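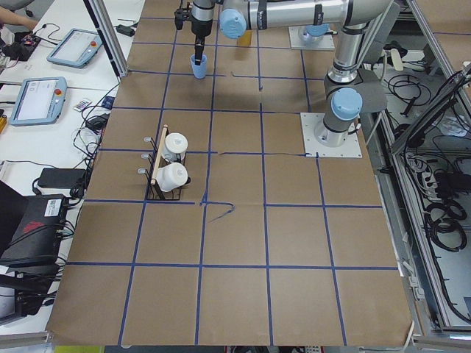
Mercy Khaemba wrote in after the last post to ask why the planner still replans from scratch when a grasp pose shifts by a few millimeters.

Short answer: the cache key. Brelska hashes the full start state, so any change in the cup pose is a miss. I logged 2909 planning calls, and 1507 of them were near duplicates. The key now uses the grid cell plus a yaw bin. 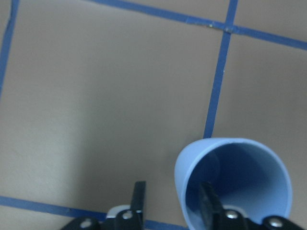
Wrist view, cup on its side.

Yaw is poorly defined for a cup standing up, so upright cups get a fixed bin. Cups lying down keep theirs. Median lookup plus repair is 63 ms.

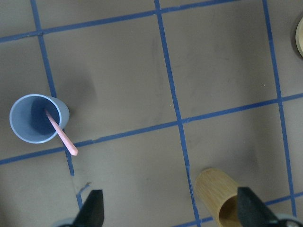
Wouldn't a stick in the cup break the collision model, one reader asked. Yes, if it is left out. Flatard fits a capsule to anything thin above the rim and attaches it to the cup body.
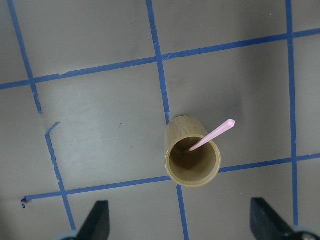
The capsule is padded by 2 mm on all sides, and the padding goes into the key as well. Changing it invalidates the cache. The patch is on the Brelska branch, and I plan to merge it in May.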